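Workshop Tips: Notes from the Todetti Open Day

Members of the Undel household workshop attended the robotics open day at Todetti on 10 August 2019. Anitha Rajan presented the simulated kitchen exercises, and Keerthana Salian answered questions on table layout. Several points apply equally to work at home.

Set the plate down before picking up the item that goes on it. Keep the surface around it clear, and choose a dish that contrasts with the tabletop.

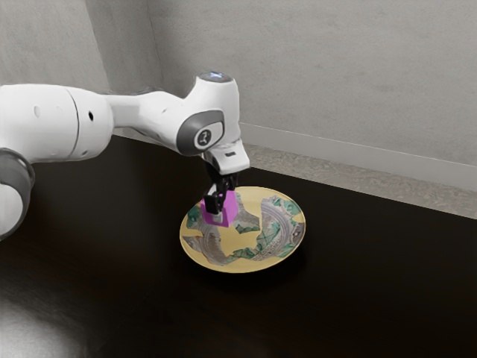
Simulated exercise: the arm holds a magenta cube above a patterned plate.

Lower small items straight down and release them close to the plate. Ms. Rajan advised the same for sugar cubes, garnishes and loose screws – a short drop leaves less room for error.

A plain mat in one strong color is a sound choice for sorting small parts. Smooth it from the center outward and check the near edge for creases before beginning.
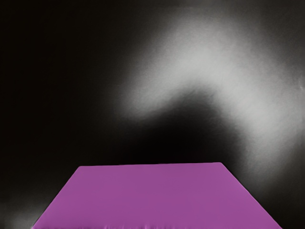 Mats with a busy print are better kept for the dining table. Store work mats rolled, never folded, and wipe them with a damp cloth after use.

The next open day is planned for December. Places are limited to 18, and requests should be addressed to Lilibeth Padilla at the Undel office.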